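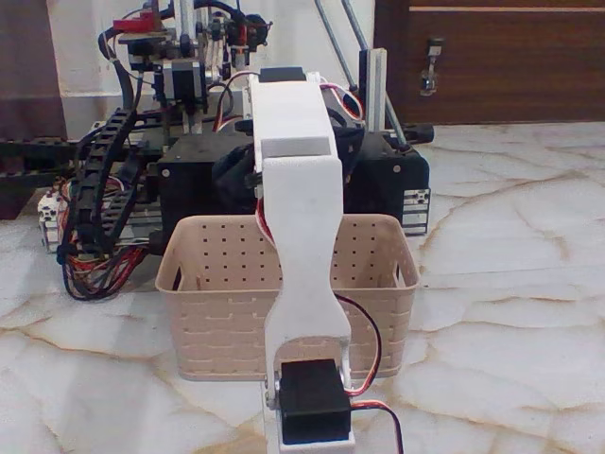
M. Phùng, pantry organizer, Tralton

Slide 1. Hi everyone! So glad you came out for this. Tonight is dried beans, and I could go on all night (I have 2 slides, I promise).

Start with the Ginley white bean. Pass the jar around. 300 grams feeds my whole table once it's soaked, and the skins stay on!

Slide 2. Soaking. Big bowl, plenty of cold water, leave it overnight. Salt goes in at the start. Yes, really – pause here for the groans.

Baskets for the dry bags: open tops, so you can see what you've got.

Questions, then soup.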